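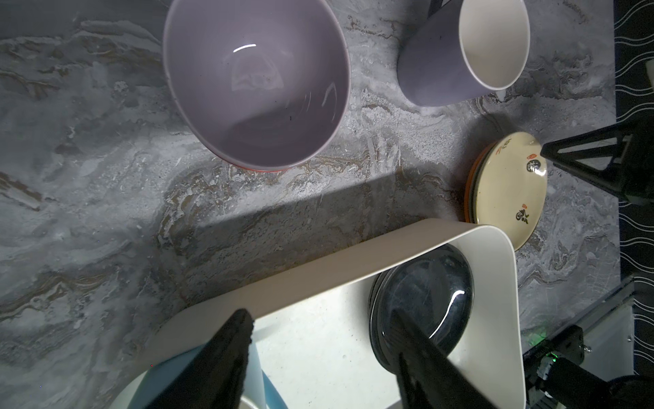 Brendwood bench, pre-run and post-run checklist with comments
Method: demo-then-replay, dish sorting, both arms
Filled in by A. Kinyua, July

1. E-stop reachable from both sides. OK
2. Base bolts, left and right. OK, quarter turn on the left, rest were tight
3. Shoulder lights green before anyone leans in. OK
4. Cable loops clear of the elbow through full travel. OK, but see comment

Comment on 4: loop on the outer side of the right arm hangs low at full reach. Has not snagged yet. Would like another tie on it before the next batch. Nyaga procedure says one tie per joint, I would do 2.

5. Wrist camera mounts, wiggle test. OK left. Right has a hair of play, logged it, not failing it
6. Finger pads, wear and grease. OK, wiped

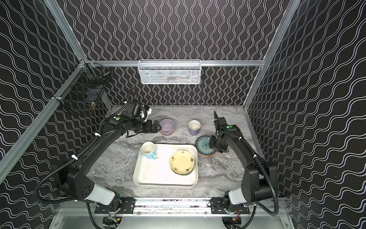
7. Start layout randomized from the sheet, not by eye. PARTIAL. First few layouts in the batch were by eye, my fault. Flagged in the log so whoever does the stats can drop them
8. Speed cap set before replay. OK, 350 in the config, same as the Vekdale runs
9. Dishes checked for chips. OK. A chipped rim changes the grasp and can cut a hand, pull it either way

Comment on 8: cap only applies to replay. In teleop the operator can still move faster than that. I want a cap on both. Plesness bench has one on both and their demos came out fine, a bit slower is all.

10. Grasp type written down per trial (rim, handle, pinch from outside). OK
11. Contact stops reviewed after batch. OK, see below

Result so far, since people keep asking: 72 of 100 replays finished with no contact stop. Most of the stops are rim grasps on mugs, one finger inside. Handle grasps hardly ever stop. So the height offset on rim grasps is probaly too low, and I'd raise it before we collect more.
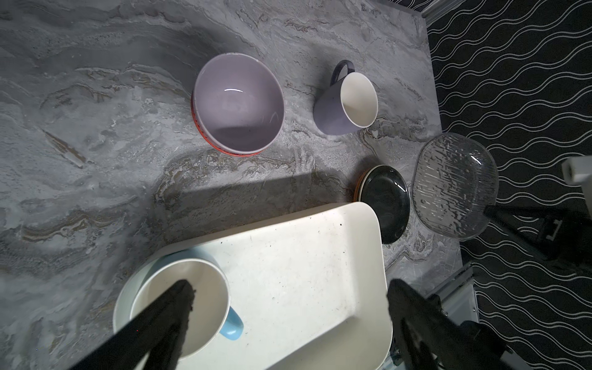
Adhiambo, please don't change the offset mid batch, or the 72 can't be compared to anything. Finish the set, then change it and rerun on the same layouts. Also agree on the teleop cap, go ahead.

Fine. Offset stays put until the set is done. Teleop cap going in tonight.

12. Glazed dishes: pad force limit checked. OK. Limit held on the test block
13. Dishes lying on their side counted as own category. NOT DONE. Sheet has no column for it. Adding one, upright and tipped should not be pooled
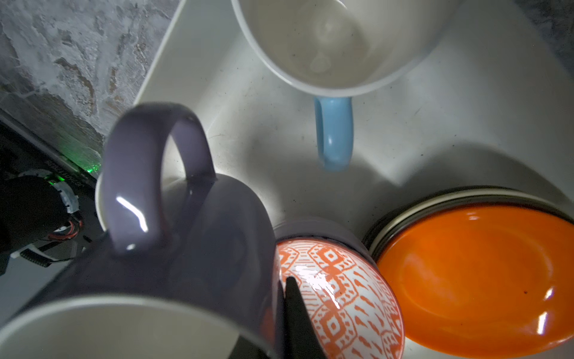 Tipped mugs need the wrist to come in lower and that puts the knuckle near the wall of whatever they are sitting in. Add wall clearance to item 4 or make it its own line, I dont care which.

14. Crumbs and grit wiped off surfaces between batches. FAIL. Has to be done, grit gets in the pads and the slip numbers drift
15. Arms parked, power off, lights out. OK at 6:40 pm

Open: extra tie right arm, camera mount play, tipped column, wipe down. Recheck all four before next start. Do not start on a PARTIAL for item 7 again.

AK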